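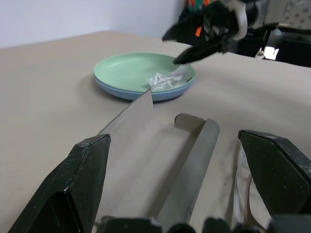
What does the Ernau works make? Glazed stoneware tableware, fired in one tunnel kiln and sold mostly to canteens and hospitals.

Ruth Tapley and I joined the April open day, led by Ylva Fagerlund of the glaze department. Clay arrives as filter-pressed cake, is pugged under vacuum and goes to the roller heads. Flatware dries on the moulds and is trimmed by hand. The kiln is 125 metres long and runs all year apart from a maintenance stop of 7 days. 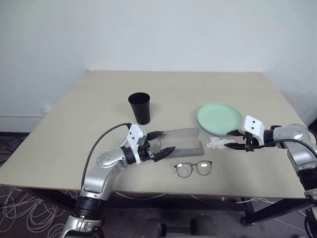
Glaze is sprayed on a carousel line and checked by weight. Fagerlund rejects the view that colour is the hard part; thickness at the rim causes more seconds. For judging rims she prefers a plain surface and a plain background, and a light beige tabletop against a white wall suits the purpose well, as coloured surroundings throw a tint onto pale glazes.

The second half covered testing. Sample plates go through 2000 dishwasher cycles at Fairclough, an outside laboratory, and come back for comparison with a retained piece.
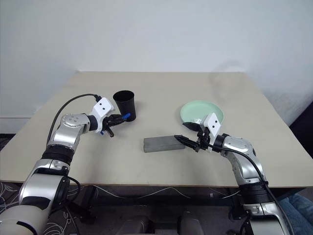 Packing is the oldest department and the slowest. Callum Ashworth wants wider benches, and gave us his figures for pallet turnaround. A rectangular table with its far side against the wall, he pointed out, can be worked from three sides at most, and he would like the new benches placed in the middle of the floor. Stacks are banded by size, then boxed.

The shop sells seconds by weight. Parking is limited.

3 comments | 7 shares
© Riment Visits | Contact | Back to top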